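The Tyranny of the Refill Pouch

My sink cabinet holds three bottles of dish soap, none of which I bought as dish soap. One is a "kitchen concentrate." One is a "surface and plate wash." The third is a small paper envelope of powder from a company called Drirkau, which promised that if I added tap water and waited, it would become dish soap, and which became, after a night on the counter, a kind of warm pudding.

I am in favor of refills. I want that on the record before the letters start. I was raised by a woman who washed bread bags and hung them on the line like socks, and I have never thrown away a jar with a clear conscience. When the grocery on our corner put in a wall of spigots last June, I was there with my empties before the tape was off the floor.

What I object to is homework. Cleaning used to require soap and a bad mood. Now it requires a ratio. The Drirkau envelope wants one part powder to nine parts water, by weight, and the Stedeck floor tablets want one tablet to a "standard bucket," a unit I have looked for in three hardware stores. 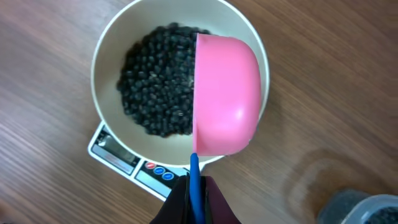 Black beans and a pink scoop, on the kitchen scale.

My neighbor Eldana Chala sees no problem. She keeps her cleaning supplies in matching amber glass, with labels she typed, and she can tell you what a foaming hand wash costs by the ounce. I asked her once what happens when she gets a ratio wrong. She said she hadn't yet. We are still friends, but I think about it.

The pouch people will tell you it's all for the planet, and some of it surely is. But look at what arrives at the door. My last order was 287 grams of laundry powder. It came in a pouch, inside a sleeve, inside a box, with a card thanking me for skipping the plastic jug and a second card asking me to tell my friends. The pouch can be recycled, provided I mail it to the company in an envelope I have to request.

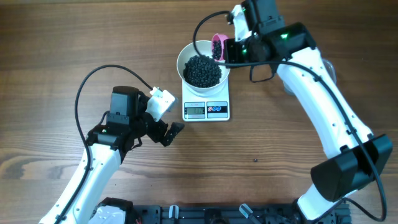 Scale, bowl and scoop, with two white arms at the table.

Then there is the price. A plain jug of the cheap stuff does 100 loads, says so on the front in numerals the size of my hand, and nobody has ever asked it for a mission statement. The Selmont starter kit does fewer and comes with a bamboo spoon. I did the arithmetic on the back of the thank-you card. I'll spare you the result, except to say that the spoon is now the most expensive thing in the drawer, and I own a fish knife.

Tiruwork Kumsa, who cleaned offices for most of her working life and taught me how to do a window, has the only opinion on this subject I fully trust. She uses three things: white vinegar, baking soda, and a green bar soap of the Tamiru kind that her mother used. Never the first two together, she says, unless you enjoy watching your money fizz. She buys the bar by the case and cuts it with a wire. When I showed her the pudding, she put her finger in it, smelled it, and asked if I had been feeling all right.
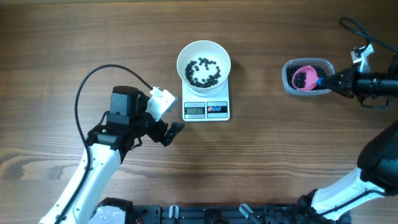

A tub of black beans with the scoop in it, next to the scale.

Her point, as I understand it, is that the old refill system was a bar of soap. It had no pump. It traveled in paper. When it got small you pressed it onto the next one and went on with your life. Somebody looked at that and saw a market that was missing a subscription.

So I have a modest proposal for the industry. Sell me the strong stuff already mixed, in a bottle I can bring back. Put a line on the bottle and write "fill to here." If you must use tablets, tell me the bucket. And please stop calling it a journey. I have cleaned the same bathtub maybe 1,000 times and have never once ended up anywhere else.

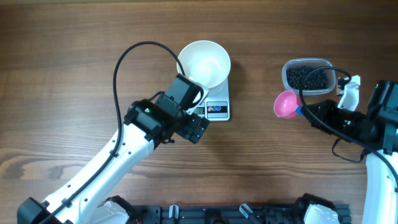 Last updated: 2021-07-17

Several readers have written to say that my pudding was a matter of water temperature, and that the Drirkau envelope says so in the small print. I got out the envelope and a magnifying glass, and they're right. It says "lukewarm." It says it on the inside of the flap, under the glue.

I have also heard from a man who mixes his own detergent in a garage and would like to send me some. Thank you, no. The cabinet is full.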